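Re: Handheld demos for soft objects, how many are enough?

k_dankwa wrote:
We trained on 50 handheld demos with a zipped pouch. The policy succeeded in 38 trials of the 50 we ran. The fingers start open on both sides of the pouch, with the beige loop to the left.

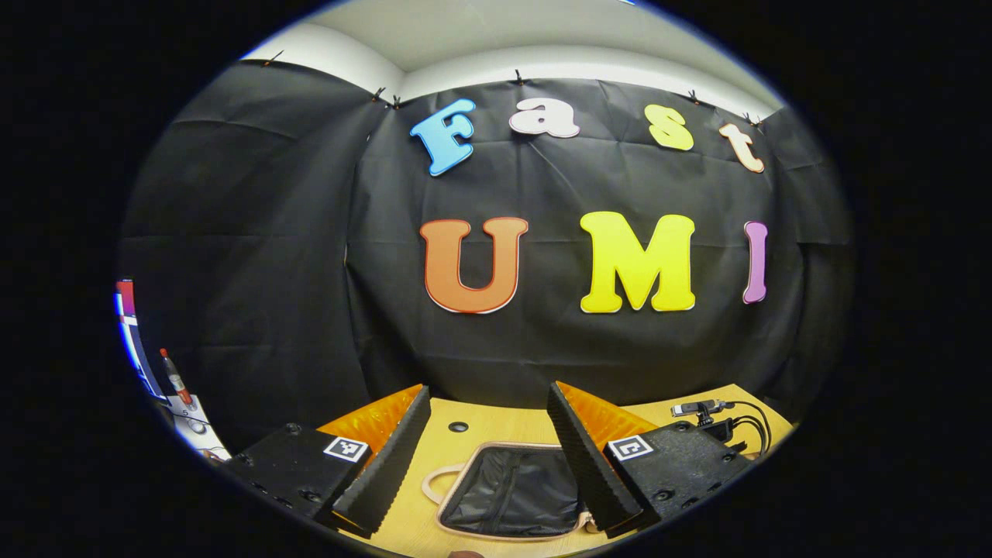 Reply from delali.o
I do not agree that 50 is enough. Did you move the pouch between trials?

Reply from k_dankwa
Yes, 12 positions, but always the same table.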